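Preseason gym walk-through, Storklow rec league (basketball)

I do this every May before the first practice, and Leonie Kohlhase asked me to type it up this time so she can run it when I'm away. My comments are under each line, sorry for the rambling!

Rims and backboards: OK
Both main rims are level. The side hoop by the stairs squeaks when you lower it, but it locks.

Backboard padding: FIX
Bottom edge on the north basket is peeling again. I taped it, and tape is not a repair, so please order the real stuff from Callier (part 566, if the label is still right).

Floor: OK, mostly
Swept and walked it in socks, my favorite part. There's one soft board near the left corner three. I put an X on it in chalk and told Rüdiger Steinbach, who wants to look underneath before camp starts.

Wall mats: FIX
Of the 14 mats, 3 have loose Velcro at the bottom. Kids slide right into those on fast breaks!

Balls: OK
Pumped up nine, threw out the one with the bump.

First aid box: FIX
Ice packs are low and the scissors have wandered off (again). Waltraud Böttcher has the key to the supply closet.

Exits: OK
Both doors open with one push. Keep the ball rack away from the east one, please.

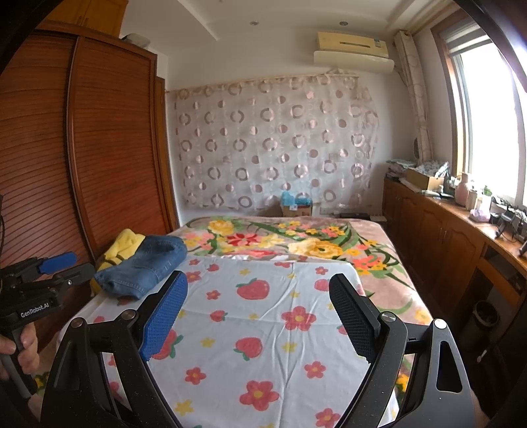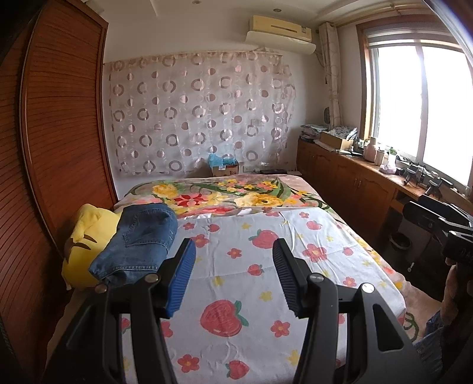

Scorer's table: OK
Wobbles a bit, but the front padding is good and the cords are taped down. The horn works too, and wow, is it loud in an empty gym.

Lights: CHECK AGAIN
One over center court takes forever to warm up. Look at it around 7 p.m., when the windows stop helping.

Leonie, send the FIX items to Ekaette Ezeani before the first scrimmage and keep a copy in the blue binder.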